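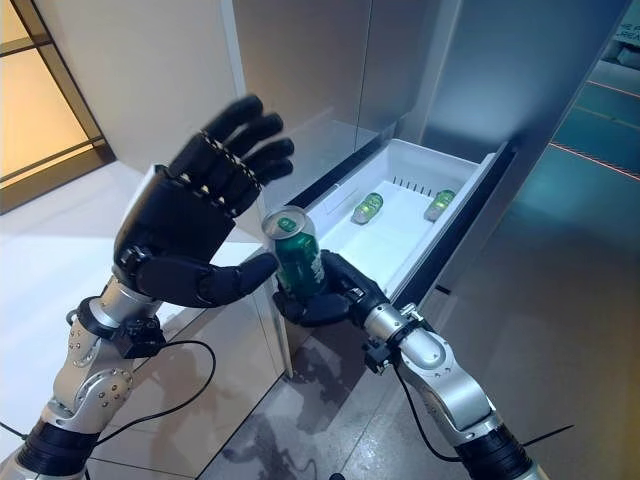
Moving the message broker off the old box

May 22, 2018

I spent most of last week moving our message broker from the old server at Wernon to a pair of virtual machines at Grereda. I said I'd write up how it went, so these are my notes.

The old setup was a single broker that had been running since before I joined. Every sensor gateway on the site published to it, and everything else read from it: the dashboards, the alarm service and the nightly export. There were 313 clients in the connection list when I started. I had expected fewer. A lot of them were test scripts that had been left to reconnect for ever.

Cleaning up the list took longer than the move. I went through it by client ID, and where the ID meant nothing to me I blocked it for an hour and waited for an email. I got two emails. The rest stayed blocked.

For the new broker I looked at Inunari and Vestergaard. Vestergaard has better documentation and a decent admin page, but it wanted its own client library for durable subscriptions, and I didn't want to touch the firmware on the gateways. Inunari speaks the plain protocol and keeps its settings in one text file. I went with Inunari.

The first attempt failed on retained messages. The old broker held one for nearly every topic, and I had set the new queue limit at 2,000, so late subscribers got some of their values and missed others. The dashboards showed blanks in odd places. I put the limit up, restarted both nodes and the blanks filled in.

The second problem was keep-alive times. The older gateways send a ping every 18 seconds, and the new broker was dropping them at 15. The logs said "timeout" and gave no client ID, which cost me an afternoon with a packet capture. It is one line in the config once you know which line.

Failover works. I pulled the network from the first node three times and the gateways moved across each time. The alarm service needed a restart on one of those, and I still don't know why. It's on the list.

Certificates are the next job. The current ones run out in September and half the gateways can only be updated by going round with a laptop.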